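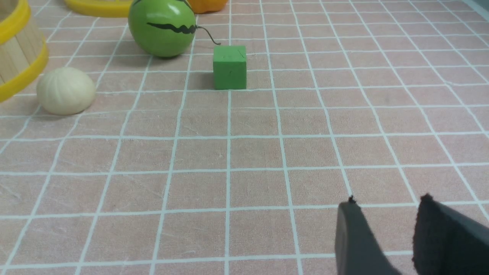

Nilmini Haque, build lead, Stendia shared workshop
Sat 22 June

Search parts and kits
Go

Cinder two-finger gripper, rev. Qin

Cinder is a parallel gripper for small tabletop arms, designed for assembly on a home bench or in a shared shop. It ships as a kit. The wrist camera mount is included; the camera is sold separately.

Fingers: dark gray paddles, one with a black pad on the inner face. Replacement pads are sold in pairs.
Maximum opening: 120 mm
Payload: 1000 g with pads fitted
Supply: 12 V, 2000 mA
Kit mass: 1383 g

Mount the camera so that both fingertips stay in the lower part of its view. The fingertips will be out of focus when the lens is set for objects farther out. Leave the lens there and calibrate against a ruled mat. White lines on a pink mat give enough contrast under even light.

Start with a foam cube about one grid square wide. Move on to round items, such as a toy watermelon or a pleated bun, once the cube routine repeats. Grip force is set in firmware and defaults to low.

Firmware and drawings: Gifty Eshun. The April drawings do not fit this revision.

Contact Jiramia | © Jiramia | Back to top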